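Strength Notes: Grip and Forearm Work for Club Players

Last updated: 2022-01-12

The winter block at Peludcombe Tennis Club started with a grip test for all 34 players on the competitive ladder. Each player squeezed a hand dynamometer three times per hand, seated, elbow at 90 degrees, with a minute of rest between attempts. The best reading was kept. Usa Thepsuriya ran the testing and will repeat it in May with the same device and the same chair height.

A difference between the racquet hand and the other hand is normal in tennis. Players whose gap widened from the last test have been given an extra set for the weaker side. Players reporting elbow pain were not tested and should see Usa before starting the program.

The program lasts 12 weeks, two sessions per week, on days without match play:

Wrist extension, light dumbbell, 3 sets of 15
Wrist flexion, same weight, 3 sets of 15
Forearm rotation with a hammer or an old racquet, 2 sets of 12 each way
Towel squeeze, 5 seconds on, 5 seconds off, 8 repetitions

For the towel squeeze, fold a small towel lengthwise, then roll it until it fills the hand with the thumb just short of the fingertips. A thicker roll moves the load toward the fingers. 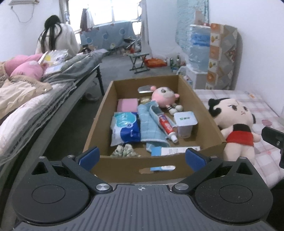 Folded checked towel, center of the box.

Lower the weight over three seconds on every wrist exercise. Add load only when all sets are completed at that speed in two sessions in a row. Stop the set if pain is felt on the outside of the elbow.

Handle size affects these results. Yupin Thongsuk measured racquets at the last stringing night and found 11 with grips at least one size too small for the owner.

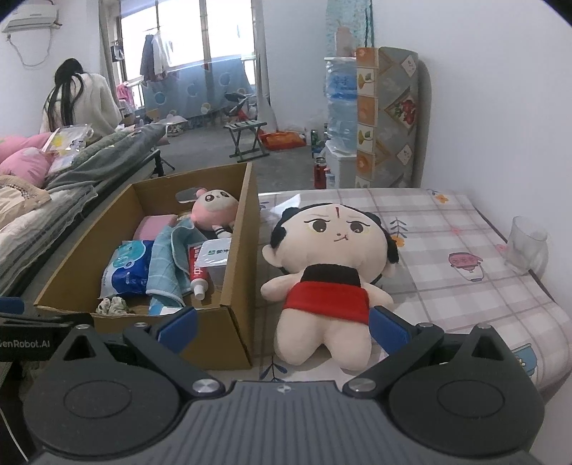
An overgrip adds roughly half a size. Two overgrips will round off the bevels, and a heat-shrink sleeve is the better fix for anyone who needs a full size. Replace overgrips when the surface turns smooth. Yupin will measure hands before ladder matches; bring the racquet used most often.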